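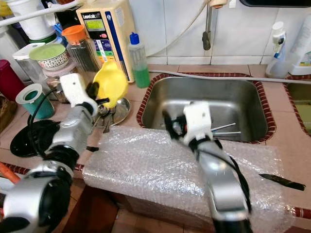

Household Manipulation Programme: progress on the kitchen collection

The Household Manipulation Programme at Preltholm has completed the first stage of its kitchen collection. Members of the Institute who attended the January briefing will recall that the programme was then still choosing its tasks and had recorded nothing beyond a small set of trials. The present item reports what has been gathered since, how the work is organised, and what colleagues in other groups may expect from it before the end of the year.

The purpose of the collection is to supply demonstrations from which a two-armed robot can learn ordinary kitchen work: picking up utensils, moving them between counter and sink, placing them on a plate, and handing an object from one gripper to the other. Each demonstration is a complete recording of one attempt at one task, made under the control of a trained operator. The recording holds the camera views, the positions of the joints and the opening of each gripper, together with a short written instruction of the kind a person might give at home.

The programme is led by Despina Dimitriou. Getachew Tamiru is responsible for the recording sessions and for the training of operators, and Loukia Papadakis for annotation and review. Markos Tsakiris maintains the control software, which was rewritten during the spring after the earlier version was found to lose synchronisation between the two arms in longer sessions.

Working in furnished kitchens

The decision to record in furnished kitchens was taken early and has shaped most of what followed. The programme's previous collection, made at Tustoswood, used a plain bench with a fixed set of objects. Policies trained on it performed well on that bench and poorly elsewhere. A fork on a bare white surface is easily found; the same fork on a steel plate, beside cups, jars and bottles, is a harder matter, and the reflections from the plate and the sink add to the difficulty.

Counters are therefore left largely as they are found. Operators remove knives, medicines and anything that carries a name or address, and they check that no appliance is likely to be switched on by an arm passing over it. Everything else stays. Where an object is moved in the course of a session, it is not returned to its former place until the session is over, so that successive demonstrations differ in small ways without any deliberate arrangement.

Sinks have received particular attention. Reaching into a basin brings the wrist close to the rim and leaves the gripper partly hidden from the head camera, and thin handles lying on a steel surface are among the objects most often missed. The programme has accordingly set aside a larger share of its sessions for sink work than was planned in January. Mrs Dimitriou has asked that this share be kept when the second stage begins, even if the total number of sessions has to be reduced.

The use of both arms

A further point of discussion has been the treatment of the two arms. In the Tustoswood collection one arm worked while the other remained at rest, and the instruction named the arm to be used. In the present collection the operator is free to use either arm or both, and the instruction names only the object and the place where it should go. Operators are encouraged to let the arms work at the same time where they can do so safely — holding a scoop or spoon in one gripper, for example, while the other reaches for the next item.

This has made the recordings harder to annotate. A single stretch of time may contain the end of one action and the beginning of another, and reviewers must mark the two separately. Ms Papadakis has prepared a revised guide on the subject, which replaces the version issued in January. The principal changes are as follows.

Each arm now has its own line of annotation, with its own start and end points.

An action begins when the gripper first moves towards its object, and ends when the object has been released and the gripper is clear of it.

Periods in which an arm holds an object without moving it are marked as holding. They were formerly left blank, and it was not possible to tell them from periods of rest.

Where a reviewer cannot tell which object is being grasped, the general word "utensil" is to be used. Reviewers should not guess from the written instruction, as operators do sometimes pick up the wrong item.

Size and condition of the collection

At the close of the first stage the collection contained 115 hours of accepted recordings from 31 kitchens. Three operators took part throughout. Attempts that ended in failure have been kept and are marked as such, provided that the recording itself is sound. The programme takes the view that a dropped spoon, followed by a second and successful grasp, is of real value to a learning system, and operators have been told not to stop the recording when such a thing occurs.

Recordings have been rejected for three reasons: loss of a camera view, a disagreement in timing between the arms, and the appearance of a person who had not given consent. The second of these has become rare under the new control software. The third is dealt with by asking members of the household to stay out of the kitchen while a session is in progress, and by reviewing each recording before it leaves the programme's own storage.

Some weaknesses should be stated plainly. The kitchens lie within a short distance of Preltholm and resemble one another more than the programme would wish. Evening sessions are few, and artificial light is poorly represented as a result. Soft and flexible materials, such as cloths and plastic wrapping, are often present on or near the counters but have seldom been the object of a task. Mr Tamiru intends to correct the last two points in the second stage and is preparing a separate set of instructions for the handling of cloths.

Early results

Two policies have been trained on part of the collection, one by the programme itself and one by the group under Kirsty MacAulay. Both were tested in kitchens that had not been used for recording. Dr MacAulay's group found that the larger gain came from variety of kitchens: adding further hours from a kitchen already in the training set made little difference, whereas adding a new kitchen brought an improvement in nearly every task. Picking from the sink remains the weakest of the tasks in both sets of tests. The usual fault is a grasp that closes a little above the handle.

These results are preliminary and have not been reviewed outside the Institute. A technical note will be circulated to group leaders once the tests have been repeated on the second robot, which uses the same arms with a different pattern of fingers.

Access and next steps

Groups that wish to use the first-stage recordings may apply to Ms Papadakis. Applications should name the members of staff who will handle the data and describe the intended use in a paragraph. The recordings are held on the Kustley store and may not be copied to personal machines. Groups already holding the Tustoswood collection need to make a fresh application, as the terms agreed with households are not the same.

The second stage will open when the safety review of the mobile base has been completed. The programme would be glad to hear from colleagues living at some distance from Preltholm who would be willing to offer a kitchen for two days. Visits are arranged by Mr Tamiru, who can supply the consent form and a list of what the team brings with it. A water supply and a clear space in front of the counter are needed; no tidying is required beforehand.

The annotation guide is available from the programme office. Comments on it should reach Ms Papadakis in writing, with the section number given.

Issued by the Programme Office, Preltholm, 2024-06-16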